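**Iria season 2: what we know, and what we doubt**

Updated 6/4/21. We've left out anything that comes only from a fan account.

**Has Iria been renewed?**

So says Fullix, in a press note two lines long. It names no writers and no start date for filming, so we'd hold off on the bunting.

**When will it be on?**

The note says "soon". Fullix said "soon" about the first run too, and that turned up 9 months later. A May launch has been doing the rounds, but we can't trace it to anyone who works on the show.

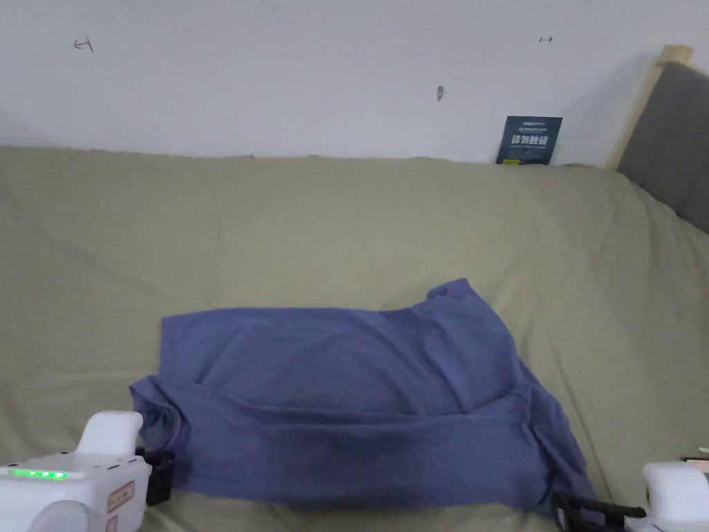 **How many episodes will there be?**

Fullix hasn't given a number. The figure of 80 you may have read covers every drama the service says it has in the works, and we have our doubts about that one as well.

**Is Patwary coming back as the inspector?**

Patwary told a podcast it would be "lovely to return". Actors say that about most jobs. We've seen no word of a signed deal.

**Will the new run explain the ending?**

Urkivitz, who created the show, claims there was always a plan. Perhaps there was. The last two episodes didn't look much like it to us, and the lighthouse plot was dropped without a word.

**Can I watch it without paying for Fullix?**

Not at the moment. Talk of a free channel showing it is only talk.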